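Last updated 8/7/23

Section 5: Setting up the table and running your first belt job
Two-arm bench build, shared workshop edition

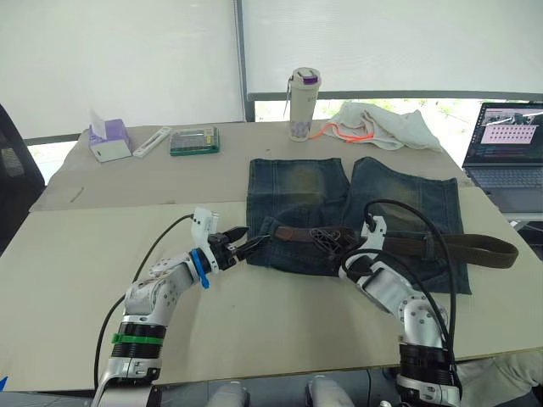
Read the whole section before you power anything. Most of the trouble people have with this build comes from believing that a good demo means a good setup. A demo can be run until it works once. Your shorts and belt have to work on the fourth try, with somebody talking next to you.

This section assumes you have finished Sections 3 and 4, that both arms are bolted down, and that each one holds position when you let go of it. If one of them sags, go back. No setting in this section will fix a sagging arm, whatever the forum tells you.

5.1 What you need

Both arms, with grippers fitted and zeroed
The wrist camera, plugged in and showing a live picture
Two flat boards, enough to cover the working side of the table
A pair of shorts or pants with belt loops
A leather belt with a plain buckle
The laptop with the Morkgate control program installed
A second person within reach of the stop switch

The parts list that came with the Willems kit also calls for a "textile handling mat." We bought one. It curled at the corners within a week and the grippers caught on it. Plain board is cheaper and stays flat.

5.2 Preparing the table

1. Lay the boards so that the seam between them falls behind the work area. A fingertip dragged across a seam will catch sooner or later, and the arm will keep pulling until the force limit trips.

2. Tape the underside of each board to the table. Tape on top will lift.

3. Push anything you are not using to the back board. You can leave small things there if the arms can't reach them, but check this by moving each arm to its full reach by hand, with the motors off. Don't trust the reach drawing in the kit booklet. Ours was short by the length of the gripper.

4. Pull the blinds down. Sun on a pale board washes out the camera picture, and the program will report a confident grip on nothing.

5. Put the laptop to the side, where you can see it without leaning over an arm.

CAUTION: Keep open drinks off the table. A closed bottle at the back is fine. A mug is not.

5.3 Routing the cables

1. Start at the gripper end and leave a loose loop at every joint that turns.

2. Move the arm slowly by hand through its whole range. The cable should never go tight, and it should never drop between the gripper fingers.

3. Fasten the cable near the base last.

Note: Chi-keung Kan tied our first set neatly along the arm, as the booklet shows, and it looked very good. It pulled a connector out during the warm-up routine. Big, ugly loops have given us no trouble so far, although they do get in the way when you reach in.

5.4 Placing the shorts

1. Thread the belt through the loops yourself. The kit's cover sheet suggests that the arms can do this. We have not seen it happen from start to finish without a hand coming in to help, and we have stopped waiting for it.

2. Lay the shorts flat with the waistband toward the robot and the leg openings pointing away.

3. Set the buckle near the center of the waistband, where both grippers can get to it.

4. Let the tail of the belt run out to the side. Don't tuck it under. The arms can't see it there and neither can you.

5. Smooth the waistband, then leave the rest alone. Some wrinkling is normal. If you iron everything flat, you will be teaching the program about a pair of shorts it will never meet again.

5.5 First run

1. Start the control program and wait for both arms to show as ready. If only one does, shut down and start over. Restarting one arm by itself has left ours with the left and right sides swapped.

2. Set speed to the lowest step. Leave it there for the first 3 sessions, even if it bores you.

3. Set the grip force low. Denim will stand a lot of squeezing, but the gripper fingers will not.

4. Bring the right gripper down onto the belt first. Its only job at this stage is to keep the belt from sliding.

5. Open the left gripper and bring it toward the waistband. Stop short, look at the wrist camera picture, and correct by hand if the fingers are not lined up.

6. Close, lift no more than a finger's width, and hold.

7. Lower, open, and back both arms away before you touch anything.

8. Write down what happened, including the bad ones.

CAUTION: Never reach between the arms while they are live, even when both are standing still. "Still" can mean that the program is thinking.

CAUTION: The buckle is the hardest thing on the table. If a finger closes on the edge of it, press stop. Don't wait to see if the force limit catches it.

5.6 What counts as a good run

Be strict here. Yen-ting Leung and Lamai Meesuk went back through our log in October and marked each of the 166 runs again, using only the rules below. A good many that had been called successes did not survive it.

A run counts if the gripper took hold of the part you named before you started, if the belt was still in its loops at the end, and if nobody touched the shorts, the belt or an arm along the way. A nudge is a touch. So is blowing on it, which has been tried.

A run does not count because it "would have worked." Write down why you think it failed and go again.

5.7 When it goes wrong

Gripper closes on air
Check the blinds, then the camera mount screws. If both are fine, repeat the zeroing steps in Section 4. The "auto-align" button in the program has never fixed this for us.

Belt slides away to one side
The holding arm came down too lightly or too late. Lower it by a small amount and try again. Don't add tape to the belt. You will only have to take it off later and start over.

Shorts move along with the gripper
You are lifting too high or pulling back before the fingers open. Slow down step 7.

Arm stops and reports "path blocked"
Usually a cable loop. Once in a while it is a real object. Look before you press clear.

Works all morning, fails after lunch
Somebody moved the table. Mark the positions of the legs on the floor.

5.8 Before you buy anything else

The Troltance soft fingertips are often suggested as a cure for slipping. Kwok-wai Huang tested a set here over 5 sessions and found them a little better on denim and worse on leather. They also wear down. If you already have them, use them. We would not order them on the strength of the sales video.

The same goes for a second wrist camera. Get the first one giving you steady results, then decide.

When you have ten counted runs in a row by the rules in 5.6, go on to Section 6, which covers opening the buckle. Keep the stop switch where it is.

Contact: Bernadette Foley, Sirness Shared Workshop, bench desk | © Sirness Shared Workshop | Back to top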